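# Towels smell fine out of the machine, then like a pond by teatime

*Laundry & Linens. Asked June 25, 2026 by **dampened_spirits**. 3840 views*

I have read the other towel threads and I now own more vinegar than a chip shop, so please don't start there.

The towels come out of the machine smelling of nothing, which I gather is the aim. They dry on the airer. I fold them, feel briefly like a competent adult, and put them in the cupboard. Then somebody has a shower, uses one once, and within a few hours it smells like something was kept in it. My husband says he can't smell it. He also couldn't smell the gas leak in our last flat, so I'm not taking that as evidence.

Details, as people always ask:

- The machine is an Ernari front loader with an 8 kg drum. It came with the house and I don't know how old it is. The dial has been rubbed smooth, so I select programmes by memory and faith.
- Dodavbridge water. If you live here you know. If you don't, imagine drinking a pavement.
- Liquid detergent, the non-bio sort, plus fabric softener. I do like the softener.
- Everything goes in on the cool quick wash. It takes hardly any time and the electricity bill frightens me.
- No tumble dryer. The airer lives in the back bedroom, where the window was painted shut by a previous owner with strong views on draughts.
- Only the towels and flannels do it, and sometimes tea towels. Shirts and bedding are fine.

I cleaned the drawer in March. I'm not going to describe the drawer.

Tried so far: vinegar in the drawer, vinegar in the drum, a different softener (nicer smell for longer, then pond with lavender), and leaving the machine door open so that everyone can bark their shins on it. Do I need new towels, a new machine or a new nose?

---

### 3 answers

**oldboiler** (accepted, 200 points)

You need a hotter wash. The rest of what follows is decoration, but I'll carry on because I've made a cup of tea.

A cool quick wash is meant for a shirt that has been worn to one meeting. Towels are thick, they collect skin and soap, and they spend half their life slightly damp on a hook. Your quick wash is rinsing the top off and leaving the rest at home. When the towel dries, whatever lives in it goes quiet. When it gets wet again it wakes up hungry. You smell it at teatime and your husband, bless him, doesn't.

What I'd do, in order:

1. Run the machine empty on its hottest programme with a cup of soda crystals in the drum. If the dial is blank, find the manual online and work out which click is which. Put a dot of nail varnish at the hot one.
2. Pull the filter at the bottom front. Put a tray and an old towel down first. You have old towels.
3. Wash the smelly towels hot, on the full long cotton programme, with a biological powder. Powder usually has an oxygen bleach in it that the liquids leave out. Give it the hard water dose off the back of the box, which will look like too much.
4. No softener. I know. It coats the loops, the towel stops drinking properly, and it traps the very stuff you're trying to get rid of.
5. Do it again. One wash won't shift two years.

And go easy on how much you stuff in. An 8 kg drum means 8 kg on a cotton cycle, weighed dry, according to people who want to sell you a drum. Towels need to fall about in there. If you have to shut the door with your knee, take some out.

The other half of it is what happens before the wash. A used flannel in a deep tub under other washing will turn overnight in warm weather, and it'll share. Ours go over the side of the bath until they're dry and only then in with the rest. It looks like a jumble sale and my sister has commented. I'd still sooner have that than a cupboard I open with my breath held. Same goes for anything left sitting in the bottom of the tub because the load was full and you'd get to it next time.

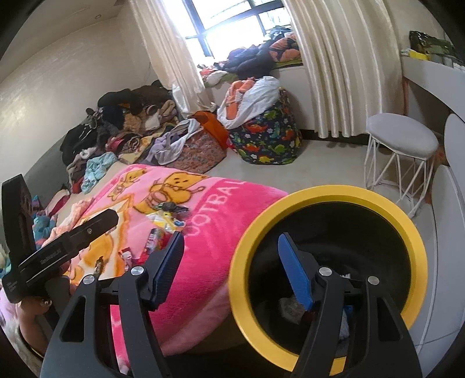

Ayane Imai: Agree with nearly all of it, but I'd soak before the hot wash if they've been bad for a long while. Bucket, very warm water, a scoop of oxygen bleach powder, leave overnight, spin, then wash as you've said. I did three hot washes on my gym towels and got nowhere, did one soak and they were fine. Check the colours first. I now have one towel that used to be navy.

> **oldboiler:** Fair, I'd forgotten the soak. Whites and pale ones overnight, darks an hour or two and keep looking at them. Don't put vinegar in with it, and never, ever put vinegar anywhere near chlorine bleach. The asker has a lot of vinegar and I worry.

> **dampened_spirits:** The vinegar has been moved to a high shelf. What does one do with nine bottles?

> **oldboiler:** Pickle something.

> **marrowfat:** Kettles.

---

**Takeshi Kuroda**

The washing advice has been given so I'll do the drying, which everyone skips.

A towel that takes two days to dry will smell whatever you washed it in. Your back bedroom has a window that doesn't open and, at a guess, a door kept shut so visitors don't see the airer. You've built a small rainforest.

Free the window. Run a sharp knife along the paint line, inside and then outside if you can reach, and tap the frame all the way round with a block of wood and the heel of your hand. Don't lever it from one corner with a screwdriver. I did, and I met a very expensive glazier. If it's a sash, check the cords before you trust it with your fingers.

If the window won't go, a desk fan pointed at the airer does more than you'd think. Cheap to run as well. A dehumidifier does more again: we have a Favier, second-hand, hums in B flat, and I've grown fond of emptying it. Shut the door and window if you use one, otherwise you are drying the town.

Other small things. Add a second spin at the end, the fastest the machine has. Shake each towel hard before you hang it. One bar per towel is a lovely idea for people with more bars, but at least don't fold them double over the same rail. And don't put them away because they feel dry. Fold one, leave it 15 minutes, then push your hand into the middle. If it's cool in there, it's damp, and it can go back out.

Bathroom hooks are bad for the same reason. Everything bunches at the top. Rails are better if you've got the wall.

> **marrowfat:** Seconding the fan. Mine points at the airer all winter and I've stopped hearing it, along with most other things.

> **dampened_spirits:** The door is indeed kept shut. I feel seen.

---

**hattori_fan_88**

just get new towels mate. also what machine is it, I had a Hattori for years never smelled once, wouldn't have an Ernari in the house. my mum swears by tennis balls

> **oldboiler:** Tennis balls are for tumble dryers. She hasn't got one. And new towels washed cold with softener will be old towels by August.

> **hattori_fan_88:** still got the Hattori though

> **marrowfat:** What do the tennis balls do?

> **hattori_fan_88:** fluff

---

**Update from dampened_spirits**

I'm putting it in here as the comment box keeps eating it.

Empty hot wash done with soda crystals. The water I could see through the door was grey, then a sort of beige, and I went and stood in the garden for a bit. Filter pulled. It gave up a hair grip, a quantity of sludge and a plastic dinosaur that my son reported missing when he was four. He is at secondary school. He was polite about it.

Soaked the pale towels overnight in the bath, as Ayane suggested, then did the long cotton wash with powder and no softener. They've come out a bit stiff. I wouldn't say scratchy, more that they've got opinions. After a shower this morning I hung one up, went out, came back, and put my whole face in it like somebody in an advert. Nothing. Then I put my face in one of the dark ones I hadn't done yet, to compare, and I can't recommend that.

The window is still shut. Takeshi, the knife went round the inside beautifully, and I then found it has also been screwed to the frame. Two screws, heads filled and painted over. I've ordered a fan.

Still to do: the darks, the tea towels, and telling my husband about the electricity.

> **Takeshi Kuroda:** Scrape the filler out of the slots with an old craft knife before you try the screwdriver, and press hard when you turn. If the heads have gone, come back and start a thread in Windows. There's a man in there who lives for this.

> **marrowfat:** On the stiffness, shake them when they come out and again half dry. It wears off a bit. You also get used to it.

> **oldboiler:** Which dinosaur?

> **dampened_spirits:** Stegosaurus. Very clean now.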